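Flumlow Raises Full-Year Revenue Outlook After Strong Second Quarter

Parcel locker operator Flumlow lifted its revenue outlook for the year to $184 million on Wednesday, citing new contracts with apartment owners and lower repair costs across its network.

Revenue for the second quarter came in at $38 million, slightly ahead of what the company told investors in February. Flumlow now has 1198 locker sites in service, with 74 of them added during the quarter. Most of the new sites are in the Dalton area, where it took over a set of leases from rival Ellery.

Chief executive Mereana Halliday said the second half should be stronger than the first – holiday volume usually starts to build in October – but warned that steel prices remain a concern.

"We are not planning any price increase for building owners this year," Halliday said. "We will look at it again when the Misach contract comes up for renewal."

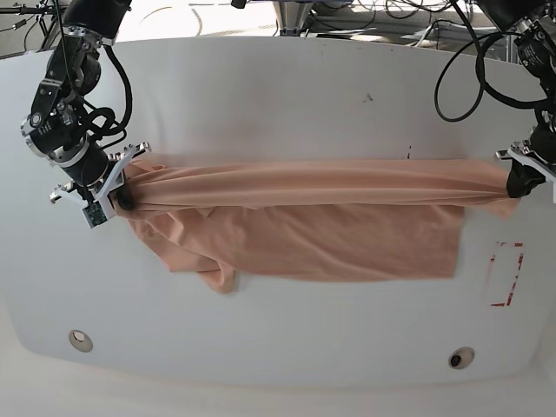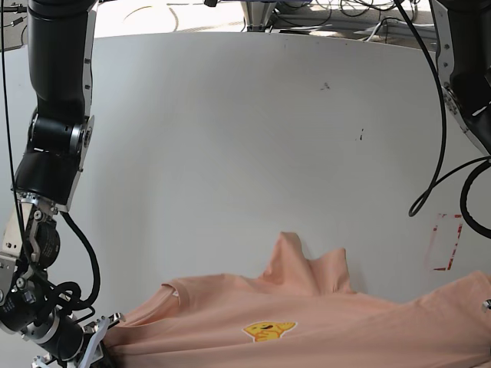

Finance chief Adel Abdel Rahman told analysts that the company expects to pay down part of its bank loan before year end. He declined to give an amount. Shares closed slightly higher after the call.

Flumlow also named Carleen Treloar to its board. She replaces Jolene Kerslake, who is retiring.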